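From: Plodlow list member
To: Plodlow shared kitchen list
Date: Jul 27, 2020
Subject: Re: Plates and snacks on the white table

An earlier message to the list said:

> Can we settle where the plates live? I came in to set up for tea and
> found them stacked in the cupboard again, with the gritty one at the
> bottom. Also, is the basket for snacks or for fruit? I have seen both
> in there and I don't mind which, but I would like to know before I do
> the shopping. The Dekmont order has to go in soon and the tray was
> nearly bare last time I looked.

Plates first. They should go in the wooden rack and stay there between uses. The cupboard shelf is too shallow for them and the stack slides when the door is opened. I chipped a bowl that way in November and would rather not do it again.

The rack goes on the white table with the plates standing on edge. Please leave the gray one until last and put it at the front. It gets the most use, and if it is at the back you have to lift out the other two to reach it.
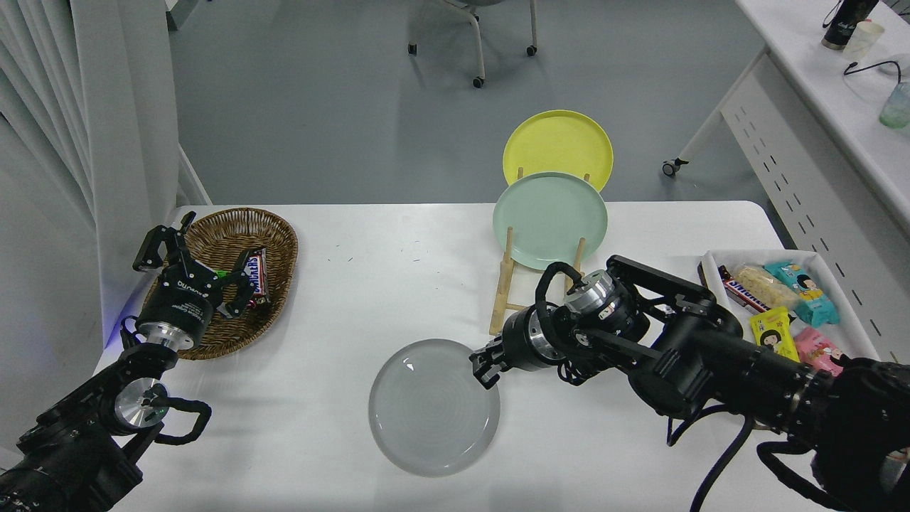
Green and yellow in the rack, gray still on the table.

On the basket: it is for snacks. Fruit can go in the blue bowl by the kettle, where people will see it before it goes soft. The basket holds what is being offered that day and the tray holds the rest. Put things out a few at a time -- when everything goes out at once it has all gone by the middle of the afternoon, and the late group gets crumbs.

The basket belongs at the curtain end of the table and the tray at the other end, with the rack in between. I tried it with the basket next to the tray and people just helped themselves from both.

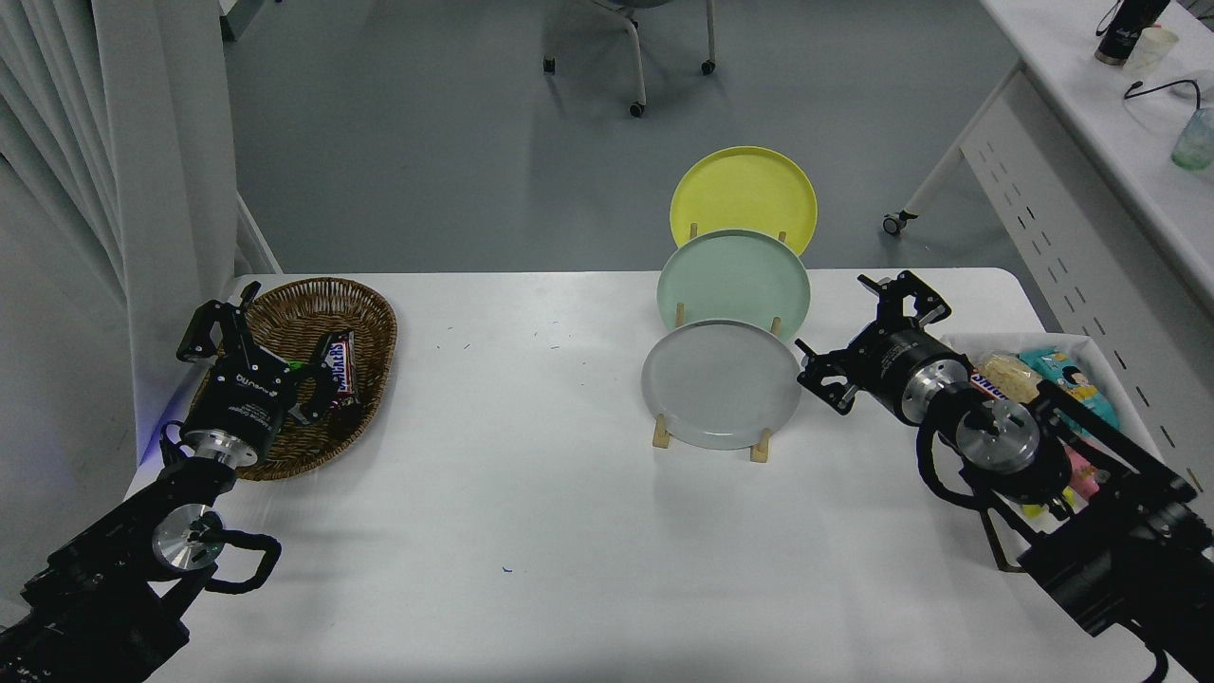

All the plates in, basket by the curtain, tray on the right.

As for the order, I have a draft ready for Dekmont. It comes to almost 95 pounds, which includes washing-up liquid and two boxes of tea. Chocolate bars go fastest, so I have put down four packs. The Huanca coffee is not on there. They changed the bag size and it works out dearer than buying it in town, so I will pick some up myself.

Someone asked separately about the wafers from Villach. Those were a present and they are finished, sorry. I don't know of anywhere here that sells them.

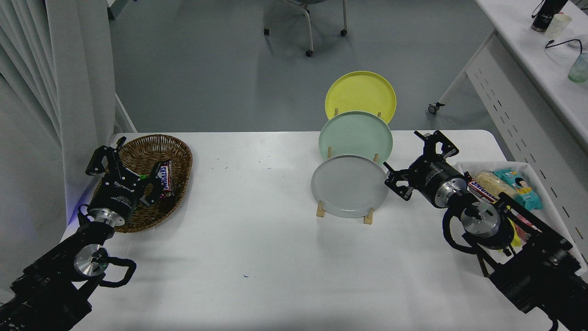 Snickers in the basket, the other snacks kept back in the tray.

Two small things. Dry the plates before they go in the rack, as the pegs are bare wood and they mark. And if you finish something off the tray, write it on the sheet inside the cupboard door -- the pen is on a string now.

If you want anything added to the order, reply to the list and not just to me, so that we don't get the same thing asked for twice.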